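Gripper comparison, January: pads, linkages and cups

Gallery by Naveen Pathak

We spent most of January comparing hand-held grippers and finger pads for tabletop work, and this page collects the notes and the one picture that came out usable at full size. The question was a narrow one: which combination of fingers and camera mount lets an operator pick up light drinking cups, stand them upright and put them back down without denting or dropping them. Ravindra Nishad ran the sessions. I kept the logs and did most of the sorting afterward.

Our older rig, which we call the Orkeo after the bench it used to live on, has flat pads and a single pivot per side. It is reliable with boxes and books. With cups it pinches at one height only, and a thin wall folds before the operator feels anything through the handle. We wanted fingers that stay closer to parallel as they close, with a pad that gives a little.

The plan covered 600 picks. We logged 587 of them. The remaining ones were lost when a memory card filled up during a late session, and we did not repeat them.

Setup

Each session used two operators at the same table. Both were told to work at their normal speed and to leave a failed cup where it fell until the end of the pass. Cups could start in any position. We did not clear away things in the background, and we did not iron or tape down the tablecloth. A flat gray bench gives cleaner numbers, but the Dillach trials last year were run entirely on one and the results did not carry over well when we moved into furnished rooms.

Frame rate was held the same for every pass. Exposure was left on automatic, which Ravindra would change next time. Glossy objects cost us more usable footage than anything else on the table.

What we compared

Pads: a smooth pad and a ribbed one. The ribbed pad won on plastic cups and made almost no difference on paper. It does collect lint from fabric and needs wiping between passes.

Linkage: single bar against double bar. The double bar keeps the pads at a steadier angle through the stroke. It is also wider at the outer joint, and operators knocked things over with it more often in the first few passes.

Camera position: high on the upright, or low and close to the fingers. The low position sees the contact point better. The high position sees the rest of the table, and operators' hands block less of it.

Logging software: Garg for the first half, Sterka for the second. Sterka was faster to label in. Garg made it easier to find a clip again a week later - we ended up exporting everything back into it.

The picture

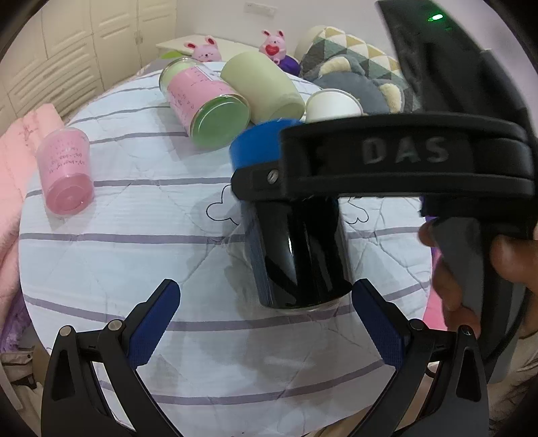

587 picks logged | 3 min read

Two grippers over the same table, seen from the camera on one of them. The ribbed navy pads are open at the bottom, and the other gripper, marked DAS, reaches in from the right with its blue pad above the black cup.

Black cup: the hardest object in the set for the tracking software. It has a bright highlight down the middle and dark reflections on both sides, and the edge finder tends to lock onto the highlight.

Pink cup, on its side near the left edge: translucent cups gave poor depth readings at every camera position. Operators had little trouble with them.

Back row: a large clear container with a green end, a pale green cup and a white paper cup. The matte green one was the easiest to track. The paper cup is the one to watch for crushing, and it was the reason we added a softer stop to the handle.

Tablecloth: the stripes are widely spaced and helped with alignment more than expected. The creases did not.

Results so far

The double bar linkage with ribbed pads is the version we are keeping. Over the first 400 picks it dropped fewer cups than the Orkeo with either pad, and the gap was widest on cups lying on their sides. Past that point the two operators had practiced enough that the difference got smaller. I would not read much into the last stretch.

Camera position is still open. Ravindra prefers low and I prefer high. We may mount both and accept the extra weight - the handle is already heavy by the end of an hour.

Next round starts on a Monday, with bowls and lidded jars added to the cups. Pad drawings and the labeling sheet are available on request.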